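Filed under: Days Out, Makers & Markets

So I finally made it to the summer open day at Brurar, the basket workshop out past Tisville, and I'm so glad I did! I'd been meaning to go for years, and on 30/07/2021 I got in the car and went. Parking was in a mowed field (wear real shoes), and getting in cost nothing, though I spent plenty once I was inside.

The workshop is one long room with the weaving benches down the left and the selling tables on the right. Ragnheiður Mikkelsen was doing rims when I came in, and I must have stood there for half an hour watching her hands. She told me they make 600 baskets in a good year, and that the rim is what people mess up when they try it at home. I believe her, because I had a go later and mine looked like a bird had started it and moved on.

Past the benches they had the kitchen baskets out, and this is where I lost my head a little. I kept going back to a dark brown one with a thick braided rim like rope and a little looped handle at each end, shown on a plain white table with pretend fruit around it – banana, lemon, grapes, mango, a red apple.

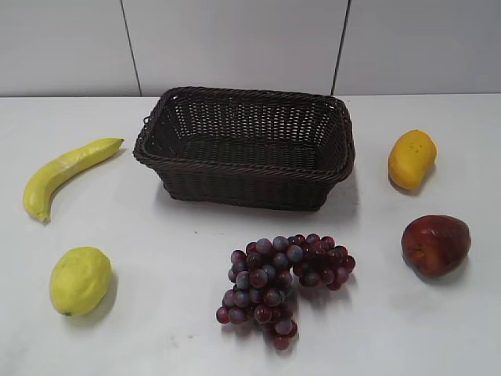 Poul Ketilsson thought I should go a size up, and told me a fruit basket always ends up holding the mail and the car keys too, so you may as well plan for it. Fair point! My fruit bowl at home has had a tape measure in it since Easter.

I dithered, had coffee and a slice of rhubarb cake out in the yard, and dithered some more. The cake was very good, by the way, a bit sharp, with sugar on top that crunched. Then I went back and bought a rectangular one, plus a round bread basket for my sister, who will say she doesn't need it and then use it every day.

They run a beginners' class in August with 12 places, and I've put my name down. Bring an apron and a cushion, the benches are hard.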